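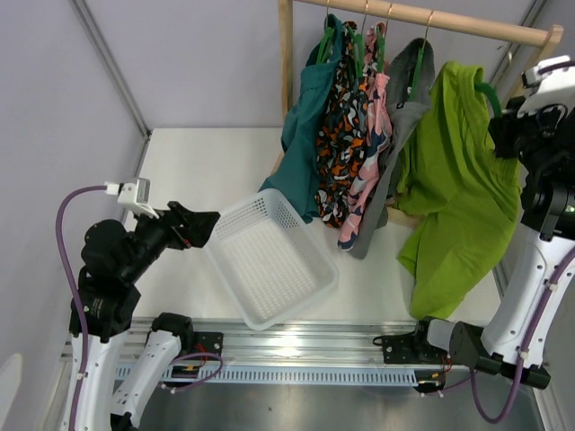

How long should I let my clothes hang after steaming before I put them away?
Give them at least 60 minutes on the hanger, and a little longer for wool, linen or anything with a lining.

Section 3: Setting up your Mistuser garment steamer and using it for the first time

We know it is tempting to plug in and get going, especially if you have a shirt to wear this evening, but do please read this section through once before you start. It will only take you a few minutes, and after the first go you will hardly need to look at it again.

Filling the tank

1. Make sure the steamer is switched off and the plug is out of the wall.
2. Lift the tank straight up by its handle. It can be a bit stiff when new, so give it a gentle wiggle if it doesn't want to come.
3. Unscrew the cap underneath and fill the tank with cold tap water up to the line.
4. Screw the cap back on until it is snug, turn the tank the right way up over the sink and wait a moment to check for drips.
5. Lower the tank on to the base until you feel it settle.

Note: If you live in a hard water area (Kuvstead certainly is one, as those of us who work here know from our kettles), use half tap water and half distilled water.

Caution: Never put perfume, starch, vinegar or scented ironing water in the tank. They will damage the pump and your guarantee will not cover the repair.

Steaming a shirt or blouse

6. Put the shirt on a hanger and do up the top button so that the collar sits nicely.
7. Plug in, switch on and wait for the light to turn from red to green.
8. Point the head away from yourself and press the trigger for a few seconds to clear any water from the hose. You may hear some gurgling - that is quite normal.
9. Hold the hem lightly with your free hand, keeping it well clear of the steam, and work slowly from the collar downwards.
10. Do the sleeves last, then go back over any stubborn creases from the inside of the cloth.

Caution: Steam burns. Never steam clothes while someone is wearing them, and keep children and pets out of reach until the head has cooled down completely.

Note: Velvet and other cloth with a pile should be steamed from the wrong side, without the head touching it. Leave suede and waxed jackets alone altogether.

When you have finished

11. Switch off, pull out the plug and hang the head on its hook.
12. Let everything cool, then empty whatever is left in the tank. Old water is the usual cause of brown spots, so don't be tempted to save it for next time.

If the steam comes and goes, straighten the hose first, as a dip in it will trap water. Should that not help, turn to Section 5, or write to Verena Zaugg at our Urness service desk with the number from the bottom of the base. She is always happy to help.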